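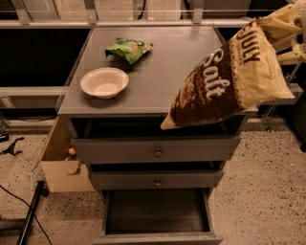 Snack bag held by the gathered top end, over the three-drawer nightstand. Bottom drawer fully open.

Grernia tidy-up set: read me first

Hi! This is the readme for the Grernia episodes, the part of Rarkcombe where the arm handles light, crinkly packaging around furniture. There are 34 episodes in this release, and I wrote the house rules below after labeling all of them (twice, sigh).

Rules for adding episodes

Grip bags by an end, never by the printed middle — crushed chips spread everywhere.
Write down the state of every drawer at the start, even the ones you don't plan to use. "Slightly open" is its own label, so please don't round it to closed.
Keep cables and poles out of the base's path.
Stop after 2 failed grasps and save the episode anyway. I want the failures!
One hand stays near the stop button the whole time.

Labels follow the Miah format, version 6. Older Gamora files still load, but their drawer labels are missing and I haven't gotten to them yet.

Last edited July 1, 2026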